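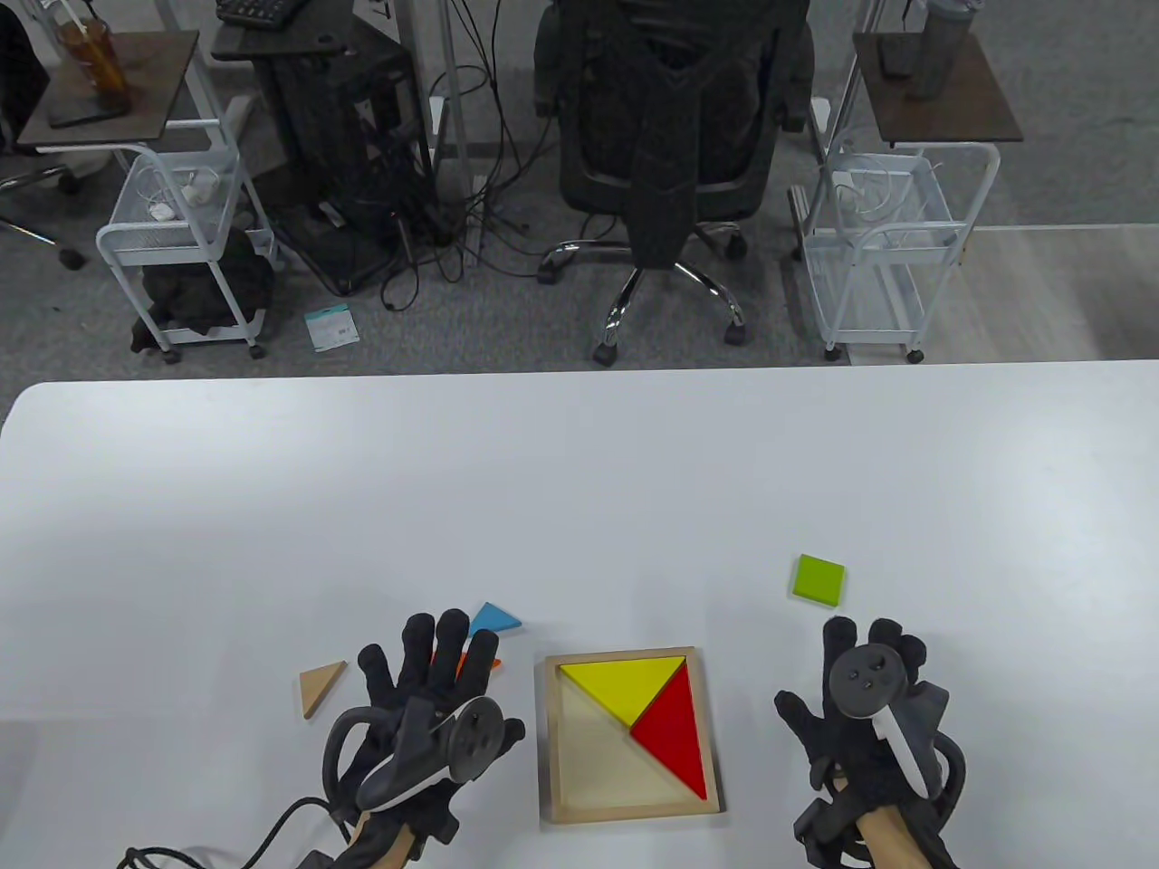

Tangram tray, yellow and red pieces in.

Irkstead Kitchen Board > Desserts > Panna cotta won't set

flurnum62
Made the vanilla one from the pinned thread. 600 mL cream, 200 mL milk, 13 g powdered gelatine. After a night in the fridge it was still pourable. Bloomed in cold water first. Colour and flavour fine.

Blandine Poulain
13 g in 800 mL should give you a puck. Did you boil it after the gelatine went in? Prolonged boiling weakens the gel. 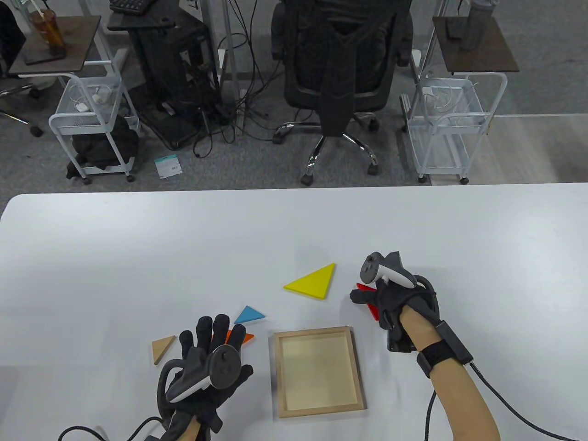
Also check the bloom strength on the packet. Low-bloom powder needs a larger dose for the same firmness.

aitken_oven
Disagree on boiling. A brief simmer costs you very little. I'd suspect fruit. Any fresh kiwi or pineapple in there?

flurnum62
Fresh pineapple purée, stirred through at the end. Didn't think it counted.

aitken_oven
It counts. Bromelain breaks down the protein. Use tinned.

Blandine Poulain
Agreed on the pineapple. I still wouldn't boil it.

flurnum62
Tinned it is. Will redo it at the same dose and post the result.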